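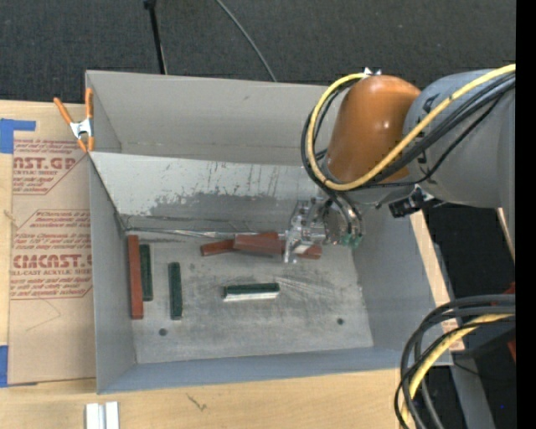 Gray bin on a light wooden tabletop, with wear on the sloping inner panel.

Scuffed coating inside a shared parts bin: repaint or replace?

Posted by Nerea Sarmiento, Mon 17 February

Our office administers a tool and materials library for residents of the Junamberg district. Several of the gray bins in which members return hardware have a sloping metal panel inside, and the finish on the lower part of that panel is flaking. The floor of the bin is scratched as well. The rules of the library require that shared equipment be kept "in clean and serviceable condition," but they do not say whether surface wear counts against that. Members sort screws and brackets by hand from these bins. I would be grateful for advice on whether the panels should be refinished, and on what preparation is suitable. The budget line for repairs stands at $400 until the end of June.

Mircea Sandu

Surface wear of this kind does not in itself make a container unserviceable. The concern is loose flakes, which mix with small parts and may get under fingernails. If the age of the finish is unknown, please have it tested for lead before any sanding is done. Should the test be clear, the following procedure is suitable for bare or painted steel:

Empty the bin and wash it with warm water and dish soap. Allow it to dry overnight.
Remove loose material with a plastic scraper, then sand the edges of the sound finish until no ridge can be felt.
Wipe down with mineral spirits, outdoors or with the windows open.
Apply 2 thin coats of metal primer, followed by an enamel topcoat.

Enamel may feel dry the next day and still mark easily. Our own branch in Skeltberg keeps repainted containers out of use for a full week. If the panel is aluminum or galvanized, a different primer is required – the label will state which metals it covers.

Corrado Bellini

Just put a rubber mat in it. We did this years ago and have had no complaints.

Ka-ming Hung

A mat is acceptable on the floor of the bin but will slide down a sloping panel unless it is fastened. I would also advise recording the condition of each bin in the equipment register before work begins. Ours was entered under item 1018, and that entry settled a later question over who should pay.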